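Search products, docs, forum

Miranda – grasp planning and replay software for cloth handling 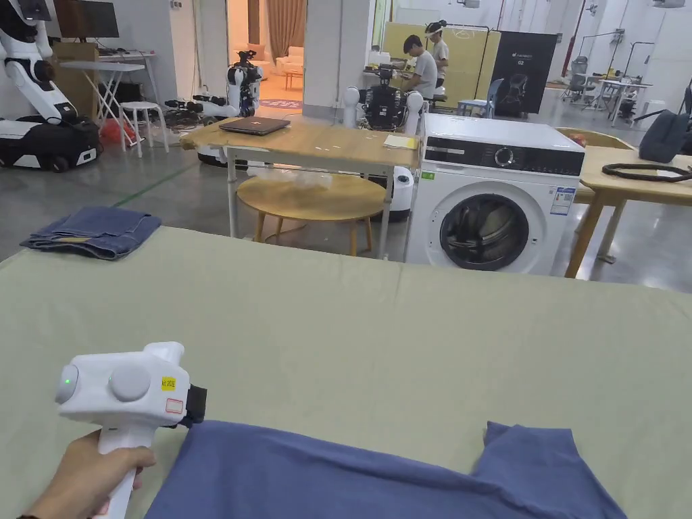

Miranda is the software package we supply for teams who teach garment handling by hand and want to run the result on an arm later. It takes the recordings from a hand-held gripper, lines them up with the head camera video, and turns them into grasp plans that a controller can follow. It is developed by Colar at our Willbridge office and has been in daily use at the Mendville workshop for two years.

Clothes are awkward for a planner. A T-shirt lying in a heap has no fixed shape, and a hem can look much like a sleeve edge until you lift it. Miranda does not try to build a full model of the garment. It looks for edges and folds near the gripper jaws, scores them as places to take hold, and updates the scores as the cloth moves.

What is in the package

Recorder. Logs jaw opening, gripper pose and video against one clock. Starts and stops from the keyboard or over the network. If a stream drops out, the recording is marked and kept.

Aligner. Corrects the time offset between gripper and camera. Run it once per session, or again if you have changed a cable or restarted the camera.

Grasp view. Shows the candidate edges over the video, with the one the operator chose picked out in a darker line. You can correct a label by dragging it. Corrections go into a separate file so the original is left alone.

Planner. Produces a path for one or two arms from a set of recordings. Joint limits and table height are read from the cell file. Plans can be stepped through in simulation before anything moves – please do this.

Bridge. Sends the plan to the arm controller and writes back what was reached. We supply 9 controller drivers. Others can be written against the bridge interface, and there is a worked template in the docs folder.

Requirements

A Linux machine with a separate graphics card and some 2 GB of free disk space for the program itself. Recordings need a good deal more, so use an external drive if you plan to work all day. The planner runs without a graphics card but is slow, and Grasp view will not open.

Setting up the table

Use a plain cloth in one colour that differs from your garments. Pale green and pale grey both work well with dark clothing. Avoid stripes. Pull the cloth flat before each session, as the planner takes it as the working height and a ridge will throw the first few grasps off. Folded items may stay on the table if they are marked as fixed in the cell file.

Known limits

Sheer fabric is not handled reliably. Zips and buttons are treated as cloth. Thick denim seams sometimes score higher than they should, and the weight for this can be lowered in the settings. Two-arm plans do not yet check for cloth caught between the arms.

Licences

Sold per cell, with updates for a year. Teaching licences are available on request. Support is by email and by phone on Wednesday mornings.

Page last updated: July

Comments

Anas Salameh
Does the aligner cope with a camera that changes frame rate part way through? Ours does it when the light drops.

Marcela Lukáč (Colar)
It does in the current version. Turn on variable rate in the recorder settings first – it is off by default. Older recordings can be re-aligned.

Anas Salameh
Found it, thanks. The offset looks right now. Would be good to have that setting mentioned under Aligner.

guest
Is there a Windows version planned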